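Workshop notebook, Virier gripper bench, Grurnelcombe
2 March 2024

Tracking loss again on the right-hand gripper. It is the same fault I wrote down for the Biwott unit, but now I have a log of it. In run 2448 the pose of the right tool jumped sideways 3 times while the left one stayed smooth. After the second jump the software did not stop. It kept recording with the last good pose, and this worries me more than the jump.

The task was the rattan tissue box: open the lid, leave the packet inside, both tools in the hands of the operator.
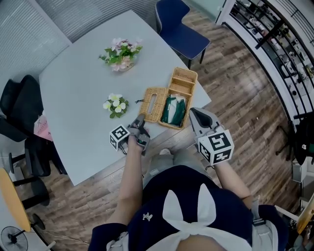 I first suspected the marker cube, so I changed it for the spare and repeated the task. The jumps came back at the same part of the motion, when the wrist turns outward. Next I checked the mount. Two screws on the bracket were not tight, and I could move the cube a little with my thumb. A small play there becomes a large error at the jaw tip.

I tightened both screws and put a drop of thread locker. I have not yet repeated the full task, so please do not write in the fault sheet that it is solved.

Also the safety point. If this data goes to the arm at Grutholm, a frozen pose followed by a jump will be a sudden move of the arm. Until the software learns to stop by itself, all runs from the right tool stay in the quarantine folder, also the ones that look good.
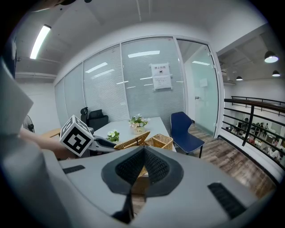
Can we keep the runs from before the fault?
Only those where the right pose is checked against the wrist video, frame by frame. I did 3 of them and it is slow work.

To do: ask Virier for the correct torque of the bracket screws. Add a timeout for the frozen pose. Look at the Biwott bracket before April, the colour of the paint mark on its screws is nearly gone.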